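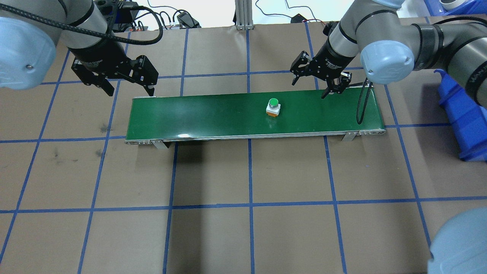
The belt between the two arms, with a push-button switch as the test part.

Setting up a small belt conveyor between two arms

This page covers mounting a short belt conveyor on a bench that already has two arms, teaching both arms where the belt is, and running a first handover. In our setup the left arm puts a part on the belt and the right arm takes it off. The steps assume both arms are bolted down, powered and able to run a saved program. If yours aren't there yet, start with Rosalie Egger's page on arm mounting in the Watilstead workshop notes.

What you need

A short belt conveyor with legs
Screws and washers to suit the feet
Blue painter's tape
Steel rule and a square
A small part with a flat bottom for testing
The stop button for both arms, within reach of where you stand

1. Tape the grid

Put down a grid of tape lines on the work surface before the conveyor goes on. Start from one fixed edge and check each line with the square. The grid is only for lining things up by eye and for putting them back after somebody bumps the table. Don't use it to enter coordinates. Tape stretches when you pull it, and the cells won't come out all the same.

2. Place the conveyor

Set the conveyor across the bench with its long side parallel to a tape line. Move each arm by hand to both ends of the belt. You want each gripper to reach its own end with the elbow still bent. If an arm is close to straight, bring the conveyor in and try again. Ours moved 30 mm toward the arm bases after the first try.

Mark around the feet with a pencil, then screw them down. Tighten one end, check the rail against the tape, and tighten the other.

3. Route the cables

Leave enough slack in the gripper cables for the full turn of the wrist. Run each arm slowly through its whole path with the belt off and watch the cable, especially where it passes over the end of the conveyor. A cable that hangs over the belt can drag a light part sideways or get pulled toward the roller. Tie it higher up the arm if it comes close.

4. Teach the belt height

Close the gripper and lower it over the left end until a sheet of printer paper just drags between fingertip and belt. Save that point. Do the same at the right end. Our two readings were 4 mm apart, which turned out to be one foot sitting on a lump of old glue. Fix a difference like that at the foot. Correcting it in the program works until the next time the conveyor is moved.

Set the approach point well above the saved height, and the release point just above it, so the part drops very little.

5. Run it slowly

Use a part that is easy to see and hard to roll. A push-button with a square base is good because it stays where it lands, and you can tell right away if it has twisted.

Run the left arm alone first. Then run the belt alone and stop it with the part near the right end. Then run the right arm alone. Only put the three together when each has worked ten times in a row. Keep hands off the bench while either arm has power.

Common problems

Part lands crooked: the gripper is opening while the arm is still moving. Add a short wait before release.

Right arm closes on air: the part stopped early or late. Check belt tension before changing the stop time. Nadja Gruber spent most of February adjusting a timer when the belt was slipping.

Both arms go for the middle: add a wait signal, so the right arm stays at its approach point until the left arm has reported that it is clear.

The program files are in the shared folder under Plosteo, one for each arm. Load the left one first.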